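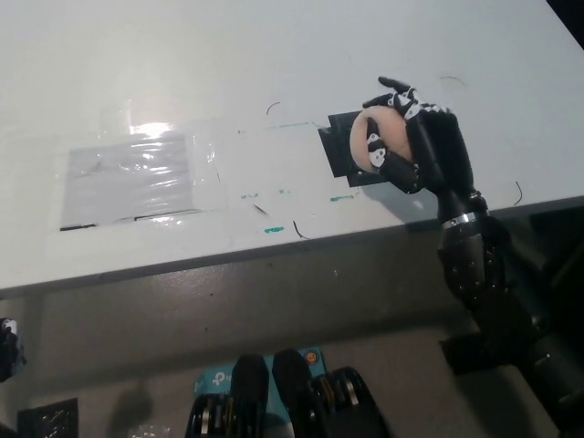

A pink ring, held over a square black pad on a white table.

Clornance Family Mediation — progress report to the Kozma Fund
Nov 28, 2018
From Amra Angelovski, project lead

Hello all, and thanks for letting me send this a week late! The Rirkedham office has been busier than we planned for, mostly with parents who want to sort out contact and money before anyone issues proceedings.

Since April we've taken 776 calls on the advice line. A lot of those were people who had been told to "try mediation" by the court and hadn't a clue what that meant, so we rewrote the first letter (it's one side of paper now, and much kinder). We've also opened 30 full mediation cases. Most are still running, so I can't give you proper outcomes yet — you'll have those in the next report.

The bit that's gone slowly is the Vesadia booking system. It won't let two parents fill in the intake form separately without one seeing the other's address, and we can't have that. We're doing intake by phone until it's fixed, which eats up my mornings.

On money, we're underspent by 2,000 on training, as the child-inclusive course was put back. I'd like to move that over to interpreter fees, please, if you're happy. We've had to turn down two families for want of a Polish speaker and I hated doing it.

Could you let me know about the interpreter money before we break up for Christmas?

Amra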